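Right, toy sorting thread, as promised to the three of you who asked. Get a brew, it's a long one.

So the play kitchen stuff has been living in one enormous tub since last April. Everything in together. Plates, pans, the till, the till money, every plastic fruit ever made, and a sock. I tipped the lot out on the kitchen floor this morning and immediately regretted it.

My one rule this time was NO new storage. I love a storage box. I have a problem with storage boxes. Last time I "sorted the toys" I spent 87 quid on matching tubs from Furska and within a fortnight they were full of jigsaw bits and dried-up felt tips.

So it had to be things we already had in the house, which meant colanders, shoe boxes, that stack of baskets from under the sink, and bags. So many bags. I've been saving bags like there's a shortage coming.

First job was fruit. The fruit is the bit that gets played with every single day so it needs to be grabbable. It goes in a basket with holes in the sides so you can see what's in there without emptying it (they will empty it anyway, I know, let me dream). 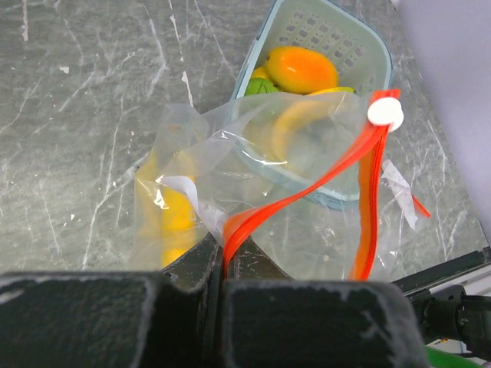 I went back and forth on whether fruit and veg should be together. In the end I split them, and then had a proper argument with myself about tomatoes. Tomatoes are in with the veg. I don't want to hear about it.

The mango stays in the fruit basket even though it's massive and hogs all the room. It's the favourite. It has been a mango, a phone, a baby and the main course at more pretend dinners than I can count. Moving the mango would cause a riot.

Bananas go in last, round the edge, because they're the only shape that bends round everything else. Very pleased with that discovery. Small wins.

Then there's the question of what to do with the overflow, as in all the doubles. We've had hand-me-downs from two lots of cousins plus a Trekum set from a birthday, so there's a frankly silly amount of sweetcorn in this house.

Doubles go in clear bags. I'm a total convert to clear. I used to put things in nice cotton bags and write labels on them, and then I'd have to open every one to find the toy toaster's other slice of toast because I'd used the same bag for something else and never changed the label.

With a clear one you just look. You don't have to label it! You don't have to remember anything! I can't believe it's taken me this long.

Someone asked last time about zip bags versus drawstring ones so here are my thoughts, having now used both far more than any adult should.

Zip ones are good for small bits. Play money, the tiny eggs, the cutlery. I like a coloured zip because you can see at a glance which side opens, and a slider is so much easier for little hands than the sort you have to press shut with your thumb all the way along. We've got some Britine ones that are on about their fourth life and still going.

The downside is they go all crinkly and catch on stuff, and if you overfill them the zip pings open at one corner and you get tiny eggs all down the stairs. Ask me how I know.

Anything bigger or pointier goes in something you can gather at the neck. Pans with handles, the wooden toast rack, the teapot. You can scrunch it down to whatever size you need and hang it on a hook on the back of the cupboard door, and it doesn't matter if the shapes are awkward.

I will say a bright red or orange tie is brilliant. Mine all used to be white, on see-through bags, inside a white cupboard. Genius. I'd be patting about in there like I was looking for my glasses.
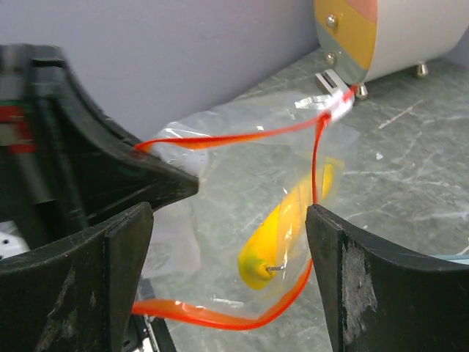
Clear bag, loud orange-red string. Impossible to lose.

Safety bit, sorry, quick one: bags and strings live up high in our house and come down with a grown-up. The basket is the only thing at kid height. If yours are still tiny, stick to baskets and boxes all the way.

Other things I found in the tub, for the record. A teaspoon, a real one. Two lids for cups we don't own. The remote for the old telly. A very old raisin, or I hope it was a raisin.

I've also started a swap bag. It goes in the hall cupboard, and every few weeks something from the basket goes up and something from the bag comes down, and they act like it's Christmas. A plastic pear they ignored for a year is suddenly the best thing that's ever happened.

Total spend on today's sort out: nothing. Total time: started at 9, finished just before lunch, with a break when I sat on the floor and read the instruction leaflet for the till.

A few of you want to know which play kitchen it is. It's the Rey one, second-hand, and the oven door's a bit wonky but it's been solid otherwise. Not an ad, I wish.

Doing the dressing-up box next. There are wings in there. So many wings. If you've got any idea how to store wings please shout, they won't fold and I've run out of hooks.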